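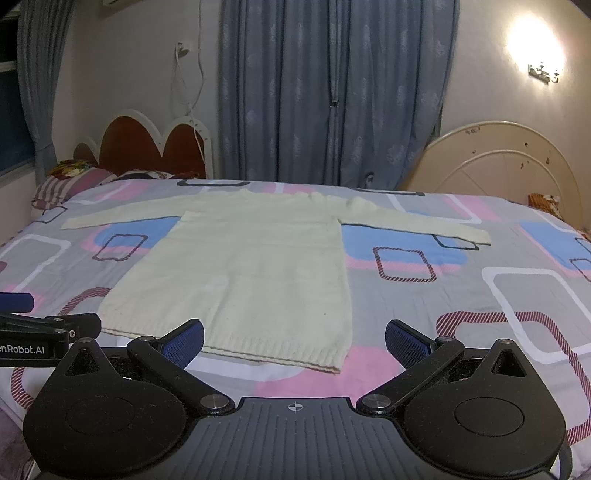

Cream sweater laid out flat, sleeves open, gripper open at the hem end.

Home Build log Parts FAQ Contact

Prumum: frequently asked questions

What is Prumum?
Prumum is a clothes-folding project by Gillespie Baird and Raymonde Wong. We record folds by hand with grippers, then try to get a small pair of arms to repeat them. The arms live at Flollusow, the shared workshop in Flememport. The hand work is mostly done at home.

Is there a robot in the bedroom?
No. The grippers we use at home are held by a person. The arms stay bolted to a bench at Flollusow.

Why start with sweaters?
We started with dish towels and got bored. A sweater has sleeves, a hem that doesn't stay straight, and knit that stretches when you pull on it. It is hard enough to be worth doing and big enough to see clearly. T-shirts are on the list for January.

Why use a bed and not a table?
People fold clothes on beds. Our first recordings were done on a bare workbench and the folds from those did badly on anything soft. A mattress gives when you press on it, so the fingers need to come in lower than you would think.

Doesn't a patterned sheet cause trouble?
It makes finding the edge of the garment harder. We want that in the recordings. A plain sheet gave us good results that fell apart as soon as the sheet was changed.

How do you lay the garment out before a fold?
Face and sleeves open, neckline away from you, hem toward you. We don't smooth out every crease, and we don't line the hem up with the edge of the bed. If a sleeve lands at an angle, leave it.

What is the fold sequence?
Left sleeve in, right sleeve in, hem up to the chest, then once more to the neckline. Each step is saved separately so a bad one can be thrown out without losing the others.

How long does a session last?
Up to 48 folds. Past that our wrists get sore and the motions get sloppy.

Which finger pads work best on knit?
Textured ones. Smooth pads slid off the ribbing on our old set. Very soft foam held well but snagged loose stitches. Wipe the pads between garments, as lint builds up in the texture and the grip drops off.

The fingers pick up the sheet along with the sweater. What do I do?
Come in flatter and close sooner. If it still happens, tuck the sheet tighter under the mattress. Start the step over if the sheet lifts. Don't shake it loose and carry on.

What is Niven?
Niven is the script that sorts the recordings and trims the dead time at each end. Raymonde wrote it. It needs 2 folders, one for raw files and one for output, and it will overwrite the output folder without asking.

Can the arms fold a sweater yet?
Sleeves, yes, on most tries. The hem fold is still unreliable with thick knits. The last fold we do by hand.

Can I come and see it?
Yes, if you are a member at Flollusow or come with one. Gillespie is usually at the bench after 5 p.m.

2 comments | Share

Contact: use the form on the Contact page | © Prumum, Flememport | Back to top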